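Nostdale, 2021-07-19. The Carrillo Surgical Skills Center opens its suturing course to hospital residents in January.

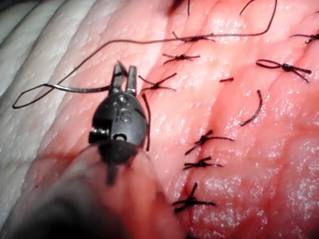 Each resident will practice closing an incision with black thread, knot after knot, until the hand is calm.

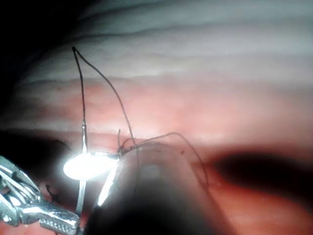

Department of Surgical Training, Carrillo Center

"A good knot needs patience," says course leader Remedios Baluyot.

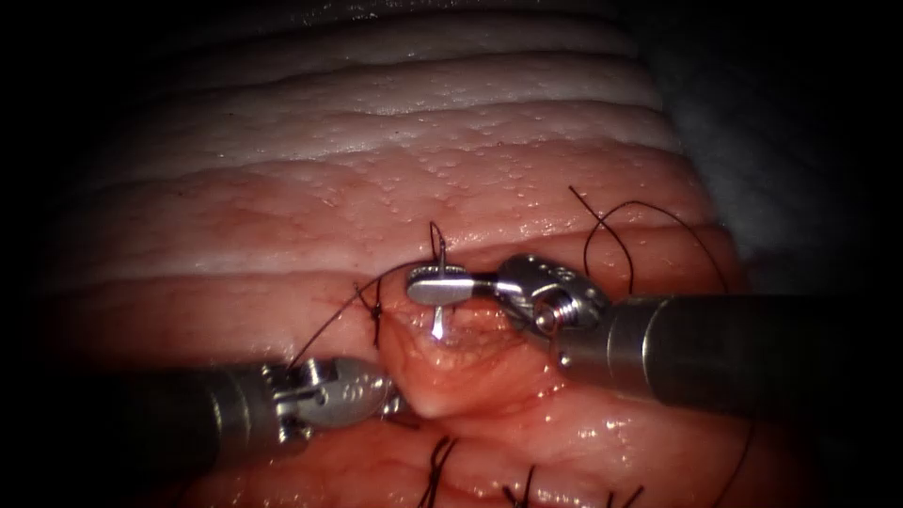 The course has 7 evening sessions. To apply, please write to Arnel Castillo.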